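Gripper notes, part 5: pads, current limits and bottles

Jul 10, 2020

Most of June went on the arm's wrist joint, so the gripper has had less attention than I planned. It now has two new fingers, a new pair of pads and a driver board that no longer resets when the motor stalls. The arm itself is unchanged and still lives on the end bench at the Narcombe workshop.

The old fingers were flat and parallel. They were fine for boxes and poor for anything round, which tended to roll out at the tip. The new ones are broad, with inner edges that curve into a shallow V. I printed four versions before the angle was right. Version three looked better on screen but pinched narrow objects at one point only.

The pads took longer. Smooth silicone picked up dust within an hour and lost most of its grip. I changed to a crosshatched pattern, glued into a recess so that it can be peeled out and replaced. One pad is wider than the other. The narrow one was a test piece and it has worked well enough to stay.

The motor controller is a Pidik board, the cheaper one without the encoder input. Closing force is set by current limit alone. I have the limit stored as a raw register value, currently 1671, with 2000 as the ceiling in software. Anything under 1500 lets a full bottle slip when the wrist turns. I would like a proper force reading, but the Skonasen load cell I bought drifts as it warms up and I have not yet worked out how to correct for it.

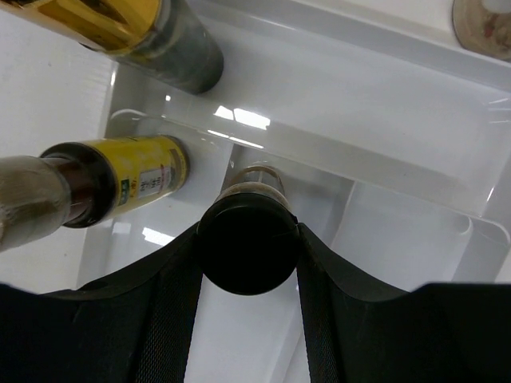 Small bottles are a reasonable test for all of this. Caps are hard and round, glass is slippery, and a label can tear if the fingers drag. The approach is straight down, with the wrist camera looking along the bottle's axis. Glossy plastic is a nuisance for the vision code, as reflections of the ceiling lights get picked out as edges. Lowering the exposure helps, at the cost of losing detail on dark glass.

I ran 106 grasps with the current settings and logged each one. The failures were nearly all position errors of a few millimetres, with one finger landing on top of the cap. The Szabó calibration routine should reduce that, once I have rewritten the part that assumes a fixed camera.

Still to do: strain relief on the motor cable, a stiffer camera bracket, and a second set of pads in a softer grade.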